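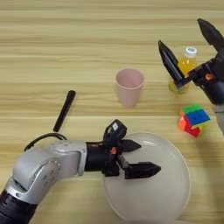 Valentyna Kovalchuk had set the table for guests so many times in her life that her hands did it while she was thinking of other things. That evening she was thinking of the ferry. It left Jondport at noon, and if the sea was calm it reached Skumamside before dark, and the sea was not calm. She had already put out the big white plate, the one with the slightly raised rim, and behind it stood the small bottle with the white cap, full of yellow-orange liquid. The plate was for the fish. The bottle was for Yurii, who had not eaten at her table for 20 years and who used to say that fish without her sauce was only a wet animal.

She moved the plate a little to the left. Then she moved it back.

"You are making me nervous," said Illia from the doorway. He was her sister's grandson, and he lived with her while he studied in Plonmont. He was a tall boy who always looked as if he had just woken up.

"Then go and be nervous in the kitchen. The potatoes need peeling."

"How many people are coming?"

"One."

"And how many potatoes?"

She did not answer this. In her mother's house it was a shame to ask such a question, and she still felt the shame, even now, in another country, where people asked it every day.

The sauce was her mother's too. It was made from sea buckthorn, which did not grow in Skumamside. A woman at the market, Afia Ansah, ordered the berries for her each December and kept them in her own freezer until Valentyna could carry them home. Afia had tasted the sauce once. She had closed one eye and held on to the counter, and then she had asked for a second spoon. From that day they were friends.

Yurii Yurchenko had been friends with Valentyna's husband first. The two men had worked on the same boat, the Koval, and they had quarreled over the selling of it. It was an old boat with a bad engine. Volodymyr Maksymiv had offered to buy it for less than it was worth, Yurii wanted to take the money, and her husband did not want. They shouted in this room. Yurii took his coat and forgot his hat, and afterward the boat was sold to Volodymyr anyway, for even less. The hat stayed on the shelf in the hall through 2 changes of wallpaper.

When her husband died, Yurii did not come. He sent a card with a picture of a lighthouse, and inside he had written only his name. She was angry with the card for a long time. She kept it in the drawer with the tablecloths, and so she was angry each time there was a holiday.

Then this winter there was a letter. It was four pages long, and most of it was about his knee. On the last page he asked if she still made the yellow sauce.

"The wind is stronger," Illia called from the kitchen. "Maybe they will stop the ferry."

"Maybe."

"Should I call the port?"

"Peel."

She sat down and looked at the wood of the table. She had wanted to cover it, but the good tablecloth had a stain, and to open the drawer for another one meant to see the lighthouse. So she left the table as it was. The wood was pale and the lines in it ran from left to right, some darker and some lighter, like the sand at Jondport when the water goes out. Her husband used to follow one of those lines with his thumb when he was losing an argument. She tried to do it now. It was more difficult than it looked, to stay on the same line until the end.

The potatoes were boiled, and then they were kept warm, and then they were not so warm. Illia ate two of them standing up. He said that he had an exam in the morning, but he did not go to his room. He took a book and sat on the other side of the table, and from time to time he turned a page.

It was completely dark when somebody knocked. It was a strange knock, low on the door, and when Valentyna opened she saw that he had used his walking stick, because his hands were full. In one he had a suitcase. In the other he had a fish wrapped in newspaper.

"I know that you have a fish," said Yurii. "But I did not want to come with nothing."

He had become small. His ears were red from the wind, and there was rain in his eyebrows. She wanted to say the sentence that she had prepared, about the card and the funeral, and it was a good sentence, she had improved it for years. But he was looking past her at the shelf.

"Is that my hat?" he asked.

"You should have worn it," she said. "Look at your ears."

She took the fish from him, and Illia took the suitcase. Yurii walked slowly to the table with his bad knee, sat down in front of the white plate without being told where to sit, and began trying to open the bottle. The cap was tight. He held it out to her, and she sat down next to him and opened it.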